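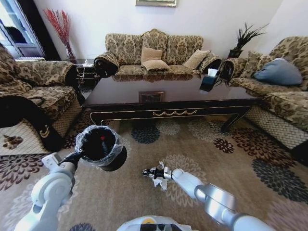 By Nafula Mugo
Press and Community Officer, Clorkberg Home Papers

CLENACH HOUSEHOLDS INVITED TO GIVE THEIR WASTE PAPER A SECOND LIFE

Clenach, 20th May – Clorkberg Home Papers is delighted to announce that its doorstep paper collection, which has been running in a small way on the east side of the town since February, will now be open to every household in Clenach, whether you live in a terrace by the river, a flat above the shops or one of the farm cottages out on the Wostitz road.

It has been a lovely few months. When we began, we wrote to 786 homes to ask whether they would like to keep their used paper apart from the rest of the rubbish and let us come and fetch it, and we would have been very happy with a quarter of them. In the end 707 said yes, and a good many of those sent back the form with a note on it, some of them two pages long (which we have kept, and then, with the writers' blessing, recycled).

The idea is a simple one and it will be familiar to anybody whose grandparents saved brown paper in a drawer. Envelopes, shopping lists, spoiled drawings, old homework, the insides of shoeboxes and all those little screwed-up notes that end up beside the bin go into a paper sack, which we provide. Every 14 days the sack is picked up from the step and taken to the Mwakyusa mill at the bottom of Tanner's Lane, where it is soaked, pulped and turned into new sheets. The paper comes out a soft oatmeal colour with the odd fleck of blue or red in it from somebody's birthday card, and we are very fond of it.

Kavinda Majumder, director of Clorkberg Home Papers, said: "We always thought people would be glad to do this if it could be made easy for them, and the warmth of the welcome has still taken us by surprise. I went out on the van for the first three rounds and hardly got back in time for supper, there was so much talking on doorsteps. People wanted to know where it goes and who makes it and could they come and see. So now they can, and I hope they will, and I hope they bring the children."
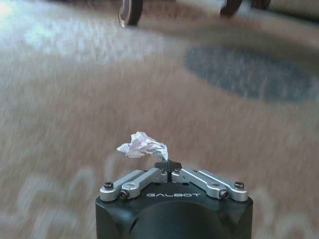
Most of the questions we have had from residents are about what may go in the sack, and we are always pleased to answer them. Paper with a little ink, crayon or pencil on it is very welcome. So is paper that has been crumpled, torn or folded into aeroplanes – the mill does not mind in the least what shape it arrives in. We do ask that you leave out kitchen roll, tissues, till receipts and anything with glitter on it. Glitter has been a sore point ever since our first collection, and there are pages of our spring notebooks that still twinkle.

Lajos Gál, who runs the vats at Mwakyusa, was kind enough to stop work for a few minutes to talk to us. "Envelopes are my favourite," he said. "Good long fibre, most of them, and the windows come off easily enough. Newspaper is all right but it makes a grey sheet, so I like to mix it. If people would take the staples out I would be grateful, but I won't be cross with them if they forget."

The finished paper is made up into notebooks, writing pads and drawing blocks, and a share of every batch goes free of charge to the town's primary schools and to the Thursday-less library van, as its drivers call it now that its timetable has changed. Begoñe Bustamante, head teacher at Wostitz Road Primary, told us that her youngest class has taken to hunting through each new block for scraps of lettering. "They are convinced they will find their own names one day," she said, "and I would never tell them otherwise."
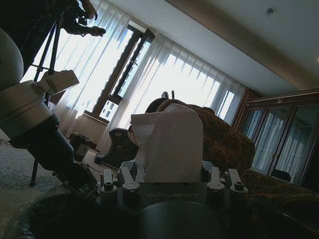
Close-up with the GALBOT lettering and light grey levers.

The wider collection will be paid for by sales of the notebooks and by a grant from the Birger Viklund Fund, which supports small trades in market towns. We are more thankful for it than we can easily say. It has let us take on a second van, repair the mill's drying loft and keep the service free to residents, as we promised at the start.

Households who would like to join need only ask for a sack. They can be had from the mill, the library or the post office counter, or we will gladly bring one round if getting out is difficult. There is no need to sign up for a set length of time, and you may stop and start as you please. If your sack is only half full on collection day, do put it out anyway.

To celebrate, the mill will hold an open afternoon for new members, with sheet-making at the small vat, tea in the yard and cakes from anyone who feels moved to bake. There is room for 20 at each sitting, so please let us know beforehand if you would like to come. Stout shoes are a good idea, as the floor by the vats is nearly always wet.

Notes for editors: Lajos Gál and Kavinda Majumder are available for interview, and samples of the paper can be posted on request. Please ask for Nafula Mugo.

Shared 14 times | 20 comments

More from Clorkberg Home Papers
Drying loft at Mwakyusa mill to be repaired
Writing pads back in stock after a busy winter
What happens to envelope windows?
Drawing blocks delivered to Clenach schools

Contact: Press Office, Clorkberg Home Papers, Tanner's Lane, Clenach
© Clorkberg Home Papers. All rights reserved. Back to top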